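Materials Handling and Storage, Unit 2
Open Bins: Selection, Loading and Inspection
Handout, revised 24/07/2022

2.1 Scope

This unit covers open-topped bins used for small mixed goods. Closed totes, stacking crates and divided trays are treated in Unit 3. Readers should have finished the section on item classes before starting, as the terms "rigid," "soft" and "rolling" are used here in the sense given there.

2.2 Wall geometry

A bin wall may be vertical, flared or stepped. Vertical walls give the largest floor area for a given footprint. Flared walls lose floor area but allow easier access with the hand and let empty bins nest. A stepped wall combines an outer panel with an inner sloping panel; items that strike the slope slide toward the floor.

Sliding contact concentrates wear on the slope. In the Pinder exercise, 58 bins were graded after 1,000 loading cycles each, and the slopes were marked more heavily than the floors in most of them. The full tables are in the course folder under Liepiņa, sheet 2.

2.3 Classes of wear

Surface wear is recorded in four classes.

Class A. Clean surface, or isolated scuffs that do not catch a fingernail.
Class B. Scratches in one main direction, color of the base material unchanged.
Class C. Scratches with smudging or rubbed bands. The surface remains sound.
Class D. Cracks, splits, holes or raised edges. Remove from use.

Each wall and the floor are graded separately. The bin takes the grade of its worst surface. Drips and smears are entered under cleaning, not under wear, unless they remain after washing.

2.4 Mixed contents

Mixed contents are harder to store than uniform contents because the items settle differently. A box rests on a face and stays there. A bottle lies on its side and can roll until it meets a wall or another item. A disc may end up flat or tilted against a wall, and a tilted disc takes up less floor but more height. Thin rods lie along the floor and are easily covered by later items.

Loading order for a mixed bin:

1. Rods and other long thin items, placed flat.
2. Boxes and rigid containers.
3. Bottles, laid with the cap away from the nearest lifting edge.
4. Soft and irregular items, such as sponges and toys. 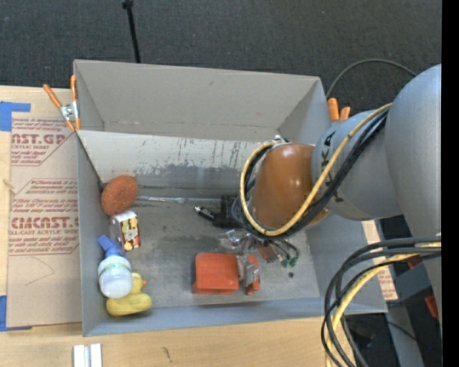 Items placed along one side leave the rest of the floor open, which makes retrieval faster but shifts the center of mass. For a bin that stays on a table this is of no consequence. For a bin that is carried, the load should be spread before lifting -- a lopsided bin tends to turn in the hands.

Spray bottles and bottles with nozzles need a further check. The nozzle should be closed and should not bear against a wall. Printed boxes are stored with the printed face toward the user where the contents must be read without handling.

2.5 Inspection record

Use form 296. Enter the bin number, the grade of each surface, the cleaning entry and the class of contents. Bins from the Clolorov series have no number on the outside; use the number on the underside of the floor.

2.6 Preparation for the next session

Read the Vumosden notes on nesting clearances. Bring one completed form for a bin of your choice, Class B or C, with the contents listed in loading order.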